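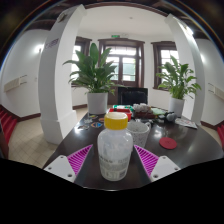

Craft table is back on Sat 8 May!

If you missed our last sit-down around the big dark table, come along to this one. Dewanti Halim is bringing her whole sticker collection (she's been saving sheets of them in a biscuit tin since forever) and we'll be decorating bottles, jars, notebooks and anything else you can carry in under one arm. Plain plastic bottles with a screw cap are brilliant for this, so please save yours from the recycling.
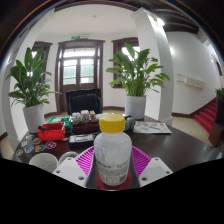
Stickers went down a treat last time, and Ghada Haddad's tip for choosing them is a good one: tip the lot out and spread them around before you peel a single one. You get to see the colours together, like the blue and orange one beside the teal at the end of our table, and suddenly you know what goes with what. Kids love this part. So do I! Keep your tea on a coaster, please, as that glossy top is a favourite of ours and it marks.

We've also got Greer Tosh showing how to make a simple coaster from felt scraps, with 400 little rounds already cut out by her and Sugeng. Take a few home if you like. 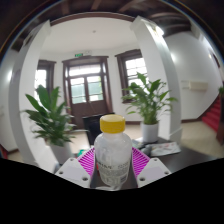

Greer reckons you can finish one over a single cuppa, and she'll have needles threaded for anyone whose eyes aren't up to it. Seats go quickly, so let Azlan know if you're coming. Doors open at 4 and we pack up at 7. Gold coin donation, and bring a plate if you feel like baking.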